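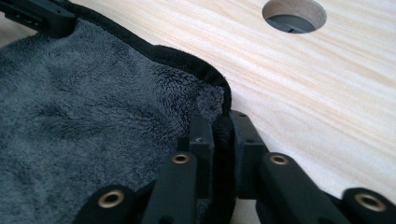 2 min read

Gavonden bail hearings: data card

Version 1.2, July release. Maintained by Samira Saliba and Czesław Laskowska.

Contents
One row per first bail hearing at the Gavonden magistrates' court. The file holds 700 hearings, 262 of which ended in remand. Names, addresses and dates of birth were removed before we received the records.

Fields
hearing_id - random, not the court's own number
offence_group - one of 39 codes, listed in codes.csv
age_band - ten-year bands, blank if not recorded
ethnicity - as entered by the clerk, not self-described
represented - yes, no or unknown
outcome - released, released with conditions, remanded

Known problems
Ethnicity is missing in 70 rows. We left these blank and did not guess from other fields. Hearings moved to another court are absent, so the file should not be used to estimate total caseload. Two offence codes were merged in version 1.1; older scripts will fail on them.

Use
Load hearings.csv with UTF-8 encoding. The tables in the Lomelik report can be rebuilt with make tables. Small cells (under five) should be suppressed in anything published.

Corrections
Open an issue and quote the hearing_id.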